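Keeping the folding cell in tolerance
By Haf Mathias, October

Nobuhle Chauke looks after the two-arm garment cell at Vonance, and most of her maintenance hours go on the fingers. "The white plastic ones wear at the tip," she says. "Once the face is polished, thin cloth creeps." She changes them in pairs, one pair per gripper, and re-zeros both grippers before the arms are powered for motion.

The cell had logged 397 hours at our visit. Cable checks are done every 51 hours, with each arm driven slowly to full reach while she watches the loop near the wrist. "If it goes tight before the joint stops, I re-clip it."

Her tension test uses trousers. Both arms pinch an end and draw the garment flat across the white table, close to the back edge.

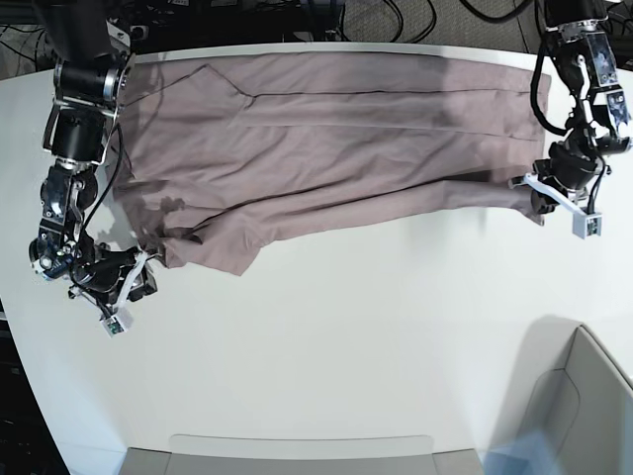
"I set the pull by motor current and leave it there for 29 seconds," Chauke says. "If the current drops early, one side is slipping and I go back to the fingers." Wrinkles along the lower edge do not count as a fault. The sensor boards at the grippers are wiped dry, never sprayed.

Related
Fevora: choosing a gripper pad
Grímur Holst on joint backlash
Spares lists at Khumalo

We use cookies to measure visits. Accept | Settings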